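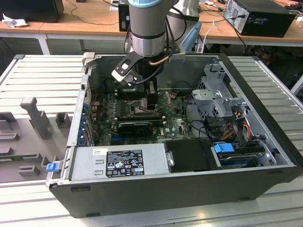 Can you make egg mayonnaise the night before you need it?

It keeps very well overnight in the fridge, as long as you hold back the cress and anything else crunchy until the morning. I think it's better the next day, to be fair, because the mustard has had time to get into everything.

I picked this up when I was doing the Monday sandwiches at a little café in Hornach, and I've made it the same way ever since. Rupert Koller had the kitchen then and he was very particular about his eggs (he once sent me back to peel a whole bowl again, and quite right too).

What you need

8 large eggs
5 tablespoons mayonnaise
1 teaspoon smooth mustard
A small squeeze of lemon juice
Salt and white pepper
A handful of chives, snipped
Cress, for serving

How I make it

Get a big pan of water boiling properly first. Lower the eggs in with a spoon, turn the heat down so they bubble gently, and give them 9 minutes. Then straight into a bowl of very cold water – ice if you've got it – and leave them alone until they're cold right through. Warm eggs turn the mayonnaise oily and there's no getting it back!

Crack them all over, peel them under the tap and dry them on a clean tea towel. I always used to skip the drying and wonder why my sandwiches went soggy.

Now halve them and tip the yolks into your mixing bowl. Mash the yolks with the mayonnaise, mustard and lemon until you've got a smooth yellow paste, and season it well at this point. Chop the whites with a knife, fairly small but not to dust, and fold them in with the chives. Taste it again. Eggs take more salt than you'd expect, so don't be shy.

Cover the bowl and chill it for at least an hour. Give it a stir before you use it, and if it's gone a bit stiff a teaspoon of mayonnaise will loosen it.

For sandwiches I butter the bread right to the corners, then spread the egg thickly and put the cress on last. It's lovely on toast as well, or piled into a baked potato with lots of black pepper. I eat mine within two days and I don't freeze it – the whites go like rubber.

If you like a bit of a kick, swap the mustard for half a teaspoon of mild curry powder and leave out the chives.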